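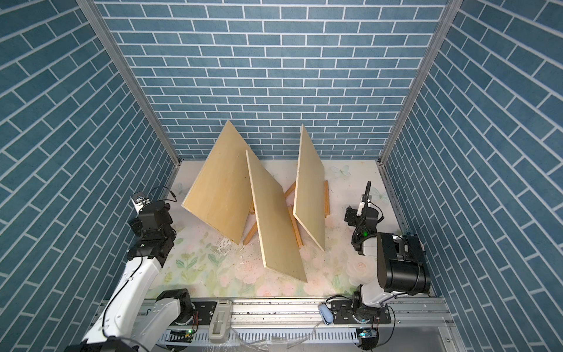 Both Toma arms on the rail, with the boards and sticks between them.

Limeo FAQ

What is Limeo?
It's my method for teaching two arms to share one job. I record myself steering both of them, then train a single policy on the lot. I started it at Breretberg and moved it to Wuditz in July.

Why boards and sticks?
They slide! One arm nudges a board and the other arm's plan is suddenly out of date, so I get to see how fast the policy catches up.

How many demos did you use?
182 for training, plus 19 I kept back for checking. I tried stopping at 100 and the arms kept reaching for the same board – painful to watch.

One policy or two?
One. I did try 2 separate ones, and they got in each other's way near the middle of the rail.

Do you use the wrist views?
Yep, along with the fixed view from above. Dropping the wrist views hurt most on the thin sticks.

Does the wallpaper matter?
A bit. I haven't tested Limeo against other backgrounds yet, so please don't assume it'll carry over to your setup.

Can I get the code?
Soon, I hope. I'm still cleaning up the part that keeps the two arms in sync.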